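Last edited Wed 7 November. I answer these myself, so if your question isn't on the page, ask me and I'll probably add it.

# Pale tabletops: the questions I get most

I refinish and look after light-colored tables — matte white, beige, that pinkish gray everybody wants right now — and I have three of them at home, which is either dedication or a problem. My customers mostly own one of the two tables I sell, the Corby (the big dining one) or the Faulkner (the little desk). Most of this goes for any smooth, matte top, though.

## How often do I need to wipe it?

Once a day if you eat at it, and whenever you think of it if you don't. I use a soft cloth, barely damp, and then a second dry one right behind it. My own kitchen table gets done after dinner while the kettle is on. My desk gets done when I'm avoiding email, so it's extremely clean.

## What do you clean with?

Warm water and one drop of plain dish soap. One drop! I know it feels like nothing. Too much soap leaves a film, and on a matte surface a film shows up as shiny patches that you'll then scrub at, and the scrubbing makes more shiny patches. If you'd like something ready-made, I mix a cleaner called Kirkis that comes in a 300 ml bottle or a 700 ml refill. You don't need it. It smells nice and I like having it by the sink.

## Can I use a magic sponge?

Please don't. Those sponges are very fine sandpaper with good manners. They'll take the mark off and a little of the finish with it, and you'll have a polished spot that catches the light every afternoon for as long as you own the table.

## Why does my top look like three different colors?

Light, nearly always. A plain pale surface picks up whatever the room is doing, so the window side can go cool and grayish while the rest looks warm, and a soft shadow can pass for a stain. Before you clean anything, move the lamp or stand on the other side of the table. If the dark patch moves too, you've got a shadow and you can go sit down.

I've lost more time to this than I'd like to admit. One April I rubbed away at the same spot on my Faulkner for most of a morning, and then the sun went around the house and took the spot with it.

## And if the mark stays put?

Then you get to be a detective. Small marks on a pale top can be really faint, only a shade darker than what's around them, and you'll see them better from low down and a little to one side.

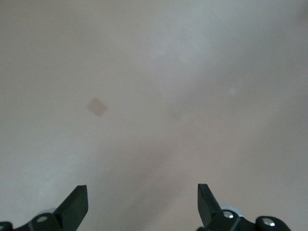
*The faint square a bit left of center, a dusty pinkish tan. Easy to miss on a surface this pale.*

Feel it before you treat it. Run a clean fingertip across and see if there's an edge. An edge usually means something is sitting on top, like a sticker or a bit of leftover label glue, and it'll often lift with a warm damp cloth left on it for 7 minutes (I set a timer or I forget). No edge means you may have a stain, so go to the next question.

## How do I treat a stain?

Baking soda and water, mixed to the thickness of yogurt. Dab it on, leave it for 13 minutes, wipe it off, rinse the cloth, wipe again. No rubbing in circles. If it's lighter afterward, do it once more tomorrow. If it hasn't changed at all, stop there and write to me before you reach for something stronger.

## What about tiny white specks?

Dry cloth first. Dust does a very good impression of a scratch. If the speck is still there after a wipe, it could be a small nick, and on a pale top I'd leave it alone — touch-up paint is almost always more visible than the thing it's covering.

## Do I need coasters?

For coffee, tea and red wine, yes. For a glass of cold water I don't bother, but I do wipe up the ring. My neighbor Shayne Tawhiri owns a Corby and uses no coasters whatsoever, and it's holding up annoyingly well.

## Can I put a plastic cover on it?

For a craft afternoon, sure. Don't leave it on for weeks. Things get trapped under there, and colored plastic can leave its color behind. Felt pads under vases and lamps are a better bet.

## Where do I send a photo of my mark?

Use the message form on the Cudeo shop page. Daylight, no flash, one picture close up and one from farther back. Tell me what you've already tried, including the embarrassing stuff.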